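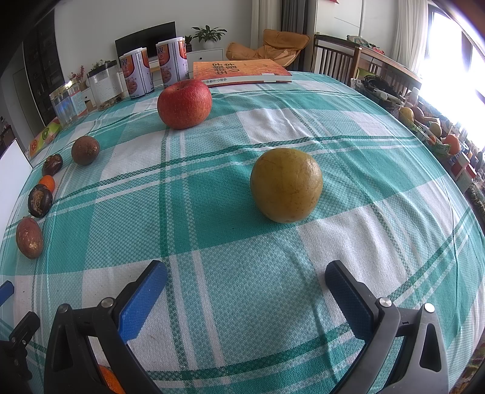 A reply under my last post says a monthly grocery budget never survives past week two. Mine didn't either, so I went weekly in November.

2/ It's $300 a month, split by week. Whatever is left on Thursday night rolls over. I track it in Mimivix – the free version is enough.

3/ Biggest change: I stopped driving to Zustinside for 6 things on sale. The trip ate the savings. Geagea is a 15 minute walk and I only buy what I can carry.

4/ Fruit gets bought one or two pieces at a time now. Less goes in the trash.

5/ Coffee is still a problem. Bulesau raised prices again and I paid it. Will post the January total next week.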